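# Geddes Bars

Loose bars in two colors, laid in open grey bins. This card covers the bar set itself, how the layouts are made, and how the files are arranged.

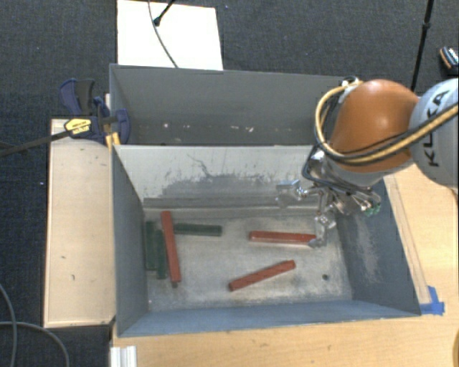

*Red and dark green bars in the front bin, a red one lying over the end of a green one.*

## Contents

The set has 785 layouts. Each layout is one arrangement of bars in a bin, with a still picture and a short text record. There are 41 layouts marked `hard`, meaning that Greer and Boonmee disagreed on which bar was on top and had to settle it between them.

Bars come in red and green. The green is dark, and under weak light it can read as black, so check the text record before relabeling anything.

## How layouts are made

Bars are tipped in by hand from a low height and left where they fall. Don't straighten them. If a bar lands outside the bin, start the layout over. A bar leaning on the wall of the bin is fine and is recorded as `wall`.

The bins sit one behind the other on a light wooden tabletop. Only bars in the front bin are labeled.

Crossings are the main point of the set. A crossing is any place where one bar rests on another, including at the very end. Bars that lie side by side and touch are recorded as `beside` — this was changed in version 3, and older records used `touch` for both cases.

## Record fields

- `layout`: number of the layout
- `color`: `red` or `green`
- `lie`: `flat`, `tilted` or `wall`
- `over`: the bar or bars underneath, blank if none
- `beside`: neighbors along the long side
- `hidden`: `yes` if any part of the bar is covered in the still
- `note`: free text, often blank

`lie` is about height off the bin floor. It says nothing about which way the bar points. People mix this up, so the direction now has a separate file, `headings.csv`.

## Folders

 stills/
 records/
 headings.csv
 hard.txt
 CHANGES

## Known problems

- Pale highlights along the edge of a bar can look like a second, thinner bar. Four records had this mistake and were fixed in November.
- When only the tip of a bar shows, its color was sometimes guessed. Look for `tip` in the note.
- Red bars are on top more often than green ones in the early layouts, from tipping the green ones in first. The order was mixed later on.

## People

Layouts by Greer Jardine and Boonmee Siriwan. Records checked by Fatima Oosthuizen. Send corrections to Jeanie Buchanan with the layout number and the field that is wrong.

Geddes Bars, version 3 | © Darkden | Contact: Jeanie Buchanan | Back to top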